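Todier 在 Palacios 公寓引入 Kevar 双臂机器人，客房整备班组从仿真练习开始接手新岗位

Ustitz，6月——服务式公寓运营商 Todier 今日宣布，旗下 Palacios 公寓正式启用由 Kevar 提供的双臂移动机器人，参与客房整备工作。机器人承担的是入住前整备流程中重复次数最多的几个环节：开门进房、巡看房内陈设、收拾桌面小件、把餐椅推回原位。床品更换、卫生间清洁和最后的验房签字继续由客房部员工完成。

Palacios 共有400间客房，是 Todier 在 Ustitz 规模最大的一处物业，也是公司第一处把机器人编入日常排班的物业。首批投入的机器人为两台，分别负责高区和低区楼层，每天上午10点以后随整备班组一同上楼。

客房部有7名员工完成了机器人值守培训，取得新设的“整备协调员”资格。这7个岗位全部从现有班组中产生，没有对外招聘，薪级随资格一并上调，6月起生效。

“我在客房部做了很多年，最清楚大家下班的时候是哪里疼。”Todier 客房运营总监雷梅迪奥斯·巴列霍（Remedios Vallejo）说，“一天弯腰捡几百次东西，推几百次椅子，再加上一扇一扇地开门。我们一开始就跟班组讲清楚，先把这些动作拿出来交给机器，别的先不动。我特别高兴的是，哪些动作该先拿出来，这份清单是班组自己写的。”

清单由班组起草

项目启动时，Kevar 的工程师在 Palacios 跟了完整的早班和中班，并请整备员在交接班时把当天最不愿意重复的动作写在纸上。汇总后的清单贴在布草间门口，任何人都可以补写或者划掉。有几项后来被划掉了，比如整理床头柜：不少长住客人把药和眼镜放在那里，大家认为应当由人来处理，机器人一律不碰。

留下来的项目被拆成一个个小任务。以“餐椅归位”为例，整备员提出了很多图纸上看不到的要求：椅背和桌沿之间要留一只手的距离，方便客人拉开；桌上如果摆着果盘，要先看清果盘有没有靠边，再去动椅子；地上铺着地砖的房型，椅子宜抬起一点再挪，免得楼下住客听见拖动的声音。这些要求后来都写进了任务说明，整备员的名字也一并署在说明末尾。

“工程师写任务说明，很容易写成‘把物体A移动到位置B’。”Kevar 项目负责人贝尼托·伊巴拉（Benito Ibarra）说，“Palacios 的同事交给我们的说明要丰富得多，里面有客人的习惯，有楼板的声音，还有推车停在走廊哪一侧不会挡路。我们团队读得很过瘾，回去就改了好几处设计。”

先在虚拟房间里练

机器人上楼之前，所有任务都要先在仿真环境中练习。Kevar 为此搭建了一组虚拟空间，里面有门、墙、立柱、地砖、餐桌和椅子，墙面与地面采用多种差别明显的材质，木纹、石纹、颗粒状的花岗岩纹理都会出现，颜色也经常跳出真实客房的范围。机器人要在这些变化里学会辨认边缘、距离和开口的方向，不依赖某一种固定的装修。

正式启用前，双方共完成852次仿真练习。练习并不全由工程师操作，相当一部分由参加培训的7名员工完成。他们在员工餐厅旁边的小教室里，用操作台遥控虚拟机器人的两条手臂，从机器人携带的不同视角观察夹爪与周围物体的关系。视角有时离墙面很近，有时倾斜得厉害，刚上手的人往往要花一点时间才能分清上下。

这也正是培训的内容之一。机器人转身、俯身或者抬臂时，传回的画面会跟着转动，值守员必须能在歪斜的画面里很快找到地面在哪边、门在哪边、手臂还有多少余地。仿真环境里撞到了墙可以重来，学员因此敢于尝试各种姿态，教室里的气氛相当热闹。练习结束后，小组会一起回看画面，讨论哪一步可以更早停下、哪一步本来可以换另一只手来做。

伊巴拉表示，整备员在回看环节的表现让工程团队印象很深：“他们看一眼房间就知道不对劲在哪里，这是多年验房练出来的眼力。我们做的事情，是把操作台设计得顺手一点，让这份眼力用得上。”

根据学员意见，Kevar 对操作台作了以下调整：

夹爪开合由旋钮改为按压式手柄，力度随手指用力程度变化；

左右手臂的画面可以分别放大，由值守员自行决定以哪一侧为主；

“暂停”键移到操作台正中，做成戴着手套也能按准的尺寸；

提示音全部更换，避开与推车铃和电梯铃相近的音色。

新的一天怎么排

启用之后，整备班组的工作顺序有了变化。过去一名整备员独自负责一间房的全部流程，现在由整备员与协调员搭档，按楼层推进。机器人先进房，按任务说明处理桌面和座椅，遇到拿不准的物品便停下等候。协调员通过操作台查看，可以远程给出指令，也可以走进房间自己动手。整备员随后进房铺床、清洁，最后由两人共同验房。

班组会议从每周一次改为每天早上开工前的短会，主要内容是看前一天机器人停下等候的记录。哪些物品反复让它停下，哪些房型走得慢，都在短会上说。有权修改任务说明的是协调员和整备员，Kevar 的工程师负责把修改落实到软件里，并在仿真环境中重新练过，才会更新到楼上的机器人。

Todier 同时公布了几项与员工直接有关的安排：

机器人启用后，Palacios 客房部的编制和总工时保持不变，整备员每班负责的房间数不上调；

节省出来的时间优先用于深度清洁和客人提出的个别需求，班中休息相应延长；

整备协调员按班次轮换，未参加首批培训的员工可以报名下一期，培训时间计入工时；

机器人的运行记录不用于员工绩效考核；

任何一名在场员工都可以让机器人停下，不需要请示，也不需要事后写说明。

巴列霍说，最后一条是班组提得最坚决的一条，公司当场就同意了。“大家要和它在同一个房间里干活，那么人说停就得停。定下这一条以后，后面的讨论都轻松了许多，大家开始主动出主意，问它能不能帮忙扶着衣柜门，能不能帮忙照着床底。我很喜欢现在早会上的样子，有人讲笑话，有人画草图，比以前有意思多了。”

对住客而言，变化不大。机器人只在退房之后、入住之前进入房间，不进入在住客房。机器人在走廊中行进时会让行，乘坐货梯上下楼，不使用客梯。房内画面只用于当次整备，协调员确认完成后即行删除。对此有疑问的客人可以向前台索取书面说明。

仍在改进的地方

双方也在启动说明会上介绍了目前尚未解决的问题。机器人开门的动作偏慢，遇到球形门把手时需要调整手腕角度，往往由协调员接手更快。贴近大面积单色墙面时，画面里可供参照的东西很少，值守员要借助另一侧手臂的视角判断距离。细腿木椅挨在一起的时候，机器人有时会把两把椅子的横档看成一体，需要人来确认。

上述三类情形都已列入下一阶段的仿真练习内容。Kevar 正在为虚拟房间增加更多座椅样式和门把手样式，并邀请 Palacios 工程部的同事参与制作。工程部每天处理门锁和铰链，对不同门扇的脾气十分熟悉，首次讨论就带来了满满一箱旧把手，供团队测量建模。

下一期值守培训同样在 Palacios 的小教室举办，课程由首批协调员主讲，Kevar 工程师从旁协助。课程前半段学习看画面和操作手柄，后半段由学员自选一项日常工作，从写任务说明开始，一直做到在仿真环境中演练。Todier 表示，是否在其他物业推广，要等 Palacios 的班组对第一阶段作出书面评价之后再讨论，评价由员工撰写，公司不设统一格式。

“我很期待下一期。”伊巴拉说，“第一期的学员现在自己会出题了，把桌子换个地方，把门换个颜色，再看后来的人怎么应对。有几道题我去试过，难度不小，做得满头大汗，但真的好玩。”

关于 Todier

Todier 是一家服务式公寓运营商，总部设在 Ustitz，为短住和长住客人提供带家具的住所及客房服务。

关于 Kevar

Kevar 从事双臂移动机器人的控制软件、遥控操作台与仿真练习环境的开发，主要面向住宿和楼宇服务场所。

媒体垂询

Todier 媒体事务：请致函 Palacios 公寓前台转客房运营总监办公室。如需采访整备协调员，请提前说明采访主题，由员工本人决定是否参加。

媒体配图
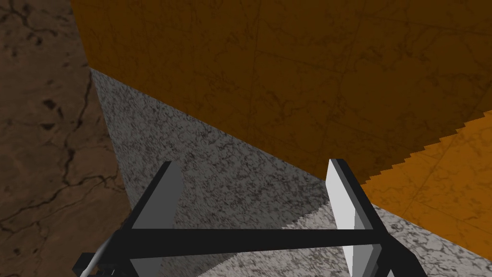
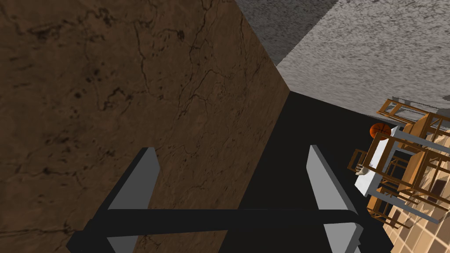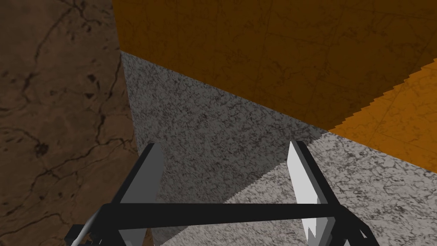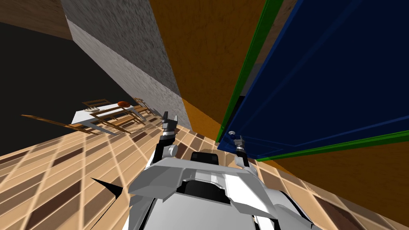
仿真环境画面，均为计算机渲染。前三幅为夹爪近景，第四幅可见机器人上身与左右两臂的夹爪，以及餐桌椅和蓝色房门。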